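Chapter 3
Drawing from the Water: How Places Become Pictures

Why start with a river?

Clotilde Leblanc learned to paddle before she learned to draw, and she will tell you that the first taught her the second. She grew up in Prutby, where the river bends twice before it meets the sea, and by the age of 12 she could read the surface well enough to know where the rocks were without seeing them. A smooth tongue of water meant depth. A ragged patch meant trouble! When she began filling sketchbooks a few years later, those same marks came out of her pencil: long quiet lines, then a sudden scribble.

This chapter is about artists like Leblanc, whose sport and whose art grew up together, and about what they carry from one to the other. It's a wonderful subject, partly because you can try so much of it yourself with a pencil and an afternoon outdoors (by a pond, a canal, a puddle in the playground, whatever you have).

In Chapter 2 we looked at pattern and repetition. Keep those ideas close, as we shall be using them again almost at once.

A first case: the Kutum drawings

At 23, Leblanc left competitive paddling and spent a season on the river Kutum, camping on gravel banks and drawing every evening. She came home with more than 600 sheets. Most are no bigger than a postcard and a good many are stained with mud, and she has never cleaned them. Look at any one and you may see very little, a few strokes and a smudge. Lay out a whole row, though, and the river starts to move! The same eddy turns up again and again, a bit wider, a bit flatter, leaning the other way.

Her friend and fellow paddler Timothée Delaunay took a different road. He paints the boats themselves, straight onto the hull, and his best-known piece, Wemero, is a racing canoe covered from end to end in waves. Delaunay works quickly and hates to correct anything. "If the line wobbles, the boat wobbled," he likes to say. We shall come back to Wemero in the section on curved surfaces, where you'll find out why he draws some of his waves far too long on purpose.

Shapes that travel

Nobody can paint all of a wave or all of a cloud. Artists pick a shape that stands for it, and people who see that shape often enough begin to read it like a word. A curl with a tail can be a cloud. Turn it over, give it some neighbours, and it may become surf. Shapes of this sort turn up on temple walls, on surfboards, on fabric, on packaging, and they change a little with every hand that copies them.

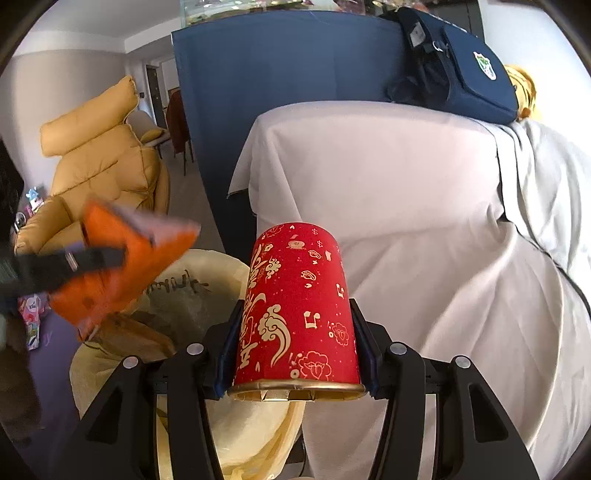
What you will learn in this chapter

By the end of the chapter you should be able to:

- sketch moving water using only three kinds of line
- explain how Leblanc's Kutum drawings use repetition
- compare a design on flat paper with the same design on a curved surface
- plan a small piece based on a place you know well

Words to look out for

Motif: a shape or figure that is repeated in a design.
Foreshortening: the way a shape seems squashed when it turns away from you.
Contour: the line that marks the outer edge of a form.

Before you read on

Think of a place you know through moving about in it: a hill you cycle down, a pool you swim in, the muddy corner of a football pitch. Close your eyes and go there. Then draw it, quickly, without lifting your pencil, and write the name of the place on the back. Keep the drawing somewhere safe. You'll need it for the Marchal exercise at the end of section 3.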